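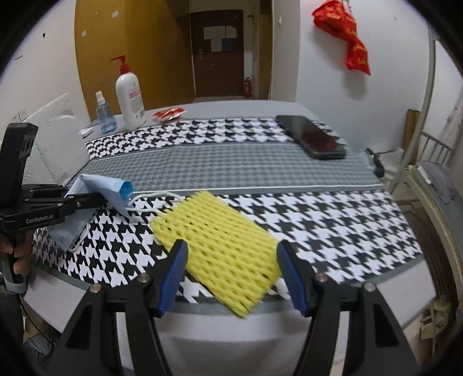 Search this site Search Enter your keywords

Minutes of the June packing meeting

Posted in June by the minutes secretary, Oner Gift Parcels
Last updated: Monday, 4.15 pm

We started at ten past two, a bit late, as half of us were still finishing our tea in the corridor. I'm taking the minutes again, so please forgive the usual wandering, and shout if I've put words in your mouth!

Last month's minutes
Agreed, with one correction. I wrote that the Flisum parcels went out without tissue paper. They did have tissue paper, it was the ribbon they went without. Sorry, Flisum.

The table
Everybody likes the grey cover. It's much easier on the eyes than the bare top, and small things show up on it straight away. The houndstooth mat got a more mixed reception. I'm very fond of it myself (the big black and white check at either side, the wide grey band down the middle with the tiny check in it) and I said so at some length. One of us finds the bold bands make her eyes swim after an hour of folding. We talked about turning it over and decided to leave it as it is, but anyone who wants to work on the plain cover can simply roll the mat up and put it on the shelf. Please roll it, don't fold it – the last one never lay flat again.

Foam sleeves
This took up most of the afternoon. The yellow mesh sleeves are staying. They lie flat until you need them, which saves us a whole cupboard compared with the old moulded trays, and they open up nicely round a jar or a bottle. We've got 898 left from the Karamanlidis order, according to the stock sheet, and we get through 300 in an ordinary month, so there's no panic. The next box of 1,000 needs ordering before the autumn rush and I've been told to put that in capitals, so: ORDER THE SLEEVES.

There was a long chat about the jagged ends. Some people have been trimming them straight with scissors because they think it looks smarter. The feeling of the meeting was that it's a waste of good time and leaves little yellow crumbs everywhere. Leave the ends alone, please. Nobody opening a jar of chutney on their birthday is going to mind.

We also went over how to put one on, as two new people have joined us. Squeeze the long edges towards each other so the sleeve opens, drop the jar in from one end, then ease the mesh up over the lid. If it snags, take it off and begin again. Tugging makes the slits tear and then it's only fit for stuffing corners.

Face masks
We had a question about the light blue disposable ones. They're for anybody who wants one when we're shaking out tissue and shredded paper, which does get up your nose. They're still optional. What isn't optional is where they go afterwards, and I'm afraid I got quite cross about this. A used mask goes in the lidded bin. It doesn't go back on the table with the sleeves, and it certainly doesn't go in a parcel (you know who you are, and the lady in Lerer Street was very nice about it).

New masks will be kept in their box on the windowsill, away from the packing things. I offered to label the box and was reminded that I offered to label it in spring too. Fair enough. It'll be done by the next meeting.

Coats, bags and cables
Could we all please use the hooks. Clothes and bags end up by the table legs, we all trip over them, and then things get trodden on. Same goes for loose cables beside the table – tuck them back against the wall if you're staying for the afternoon.

Any other business
The tape dispenser is blunt again. I'll buy a new blade out of the tea money.

Somebody asked whether we could have the radio on during packing. We voted, it was a tie, and we'll try it for a month at low volume.

The Flisum order has gone up by two dozen jars, all the small size. One sleeve each should do, folded over once at the top.

Things to do
Order foam sleeves, one box of 1,000 – me
Label the mask box – also me
New blade for the tape dispenser – me again, I see
Ask Karamanlidis if the sleeves come in a shorter length – whoever rings them next

Next meeting is the same room at 2, with biscuits if there are any left. We finished at twenty to four.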